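I almost didn't call Edivaldo Meireles back. He'd left a voicemail offering to show me how he does his backyard pirate parties, and I figured it was a sales pitch for rental tables. Then my sister sent me a snapshot of the ship he built behind his garage, with a full mast and a plank, and I was in my car the next morning with a notebook and a coffee the size of my head.

He met me in the driveway wearing one gold earring. "It's a clip-on," he said before I could ask. "My daughter says it's the only reason anybody hires me."

Edivaldo has been throwing themed parties for other people's kids for 10 years now, under the name Bezerra, which was his grandmother's last name. She was the one who taught him to sew, and he still makes every sash and head scarf himself, out of bedsheets. "Sheets are wide, they're soft, and they're already hemmed on one side," he told me. "Why would I pay for fabric?" He buys them at yard sales, mostly in the summer, and dyes them in a trash can with the hose running (he warned me that the red never really washes off the patio, and boy, was he right, I saw the patio).

I asked what a whole party costs him, and he didn't even blink. "I can do it for 300 dollars, food included. The ship was extra, but the ship I built for me."

The food part surprised me! I was expecting a cake shaped like a treasure chest. He did those for a couple of years and gave up. "Kids eat the frosting and leave the chest," he said. These days he does cheese bread in paper cones, oranges cut into wedges, and a big pot of black beans for the parents, who always stay longer than they say they will. The coins are butter cookies painted with yellow icing. He bakes them the night before with his neighbor, Dirceu Caldeira, who also plays the villain.

Dirceu wandered over while we were talking, still in his slippers, and I got the villain's side of it. His pirate is named Captain Stonberg, and he has very firm ideas about him. "He's not scary, he's rude," Dirceu said. "A scary pirate makes a four-year-old cry. A rude pirate who can't find his own hat, they will follow him anywhere." The hat is on his head the whole time. He said this bit has carried him through entire afternoons.

The treasure hunt is the piece I came for, and I'm stealing all of it. Edivaldo writes six clues, never more, and the last one always sends the kids back to where they started, so the grown-ups can set up the food while everybody's out by the fence. He soaks the paper in tea and dries it in the oven on low. Each kid gets a different color of string tied to a clue, so the fast readers can't grab them all. "You will always have one fast reader," he said, looking a little haunted.

What about rain? "Garage," said Dirceu. "Garage," said Edivaldo. They rolled up the door to show me the hooks where the sails hang when the ship moves indoors. He also keeps 3000 plastic gems in there, sorted by color in coffee cans, and I was allowed to stick my hand in one.

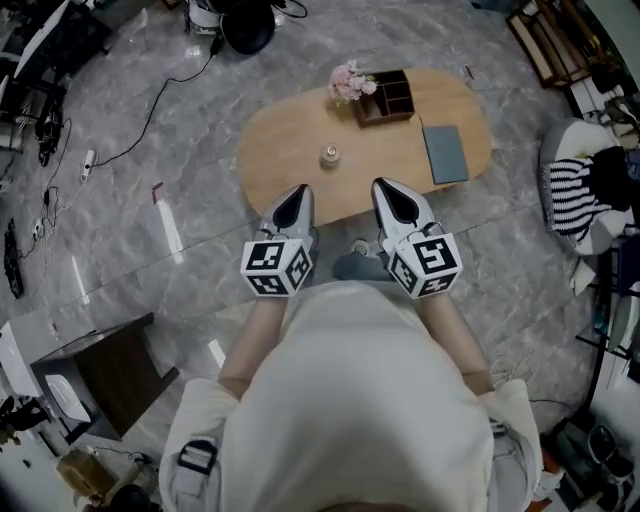

Edivaldo Meireles

We finished up on the deck of the ship, which holds two adults if one of them doesn't lean. I asked what he'd tell a parent planning a first party with no sewing machine and no Dirceu. He thought about it for a while. "Pick one thing to make and buy the rest," he said. "Make the scarves. Or make the map. If you try to make everything, you'll be up at two in the morning gluing, and you'll be mad at your own kid on her birthday." He's done that, he admitted, with a mermaid party he still won't talk about.

His next project is a space station for a party in January, and he's already saving cereal boxes. Dirceu wants to be a rude astronaut. I asked if he'd be losing his helmet, and he told me to come and find out.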